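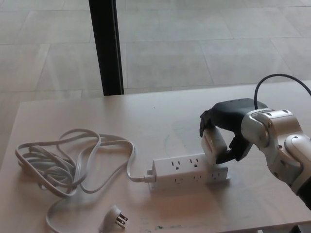 Jirnine opens electrical safety check for household extension leads

Residents of Jirnine will be able to have power strips and extension leads inspected free of charge at the Dunstan community hall throughout September, the district council has announced.

The scheme, run jointly with the neighbouring district of Medel, was approved earlier this summer with a budget of 628 pounds for test equipment and replacement leads. Each household may bring up to 2 items per visit. Leads will be examined for damaged cords, cracked casings and poorly fitting outlets, and those which fail will be kept for recycling unless the owner asks for them back.

In a statement issued on September 22, 2019, the council said that 360 items had already been checked at the hall and that 200 of them had been returned to their owners with no fault found. The remainder showed wear of varying degrees – most often at the point where the cord enters the strip.

The council reminded residents that a power strip should lie flat on a firm, dry surface and should not be covered by rugs, curtains or bedding. A long cord ought to be laid out loosely and kept clear of walkways. It should not be left tightly coiled while heaters or kettles are in use. Plugs should be held by the body and never pulled out by the cord, and one strip should not be plugged into another.

Tenants in the Korkberg flats, where many of the older kitchens have a single wall socket, have been sent a separate letter with advice on where additional sockets can be fitted. Applications for that work must reach the housing office before the end of the month.

The hall is open for inspections in the mornings only. No appointment is needed, but items should be brought in clean and unplugged from any appliance.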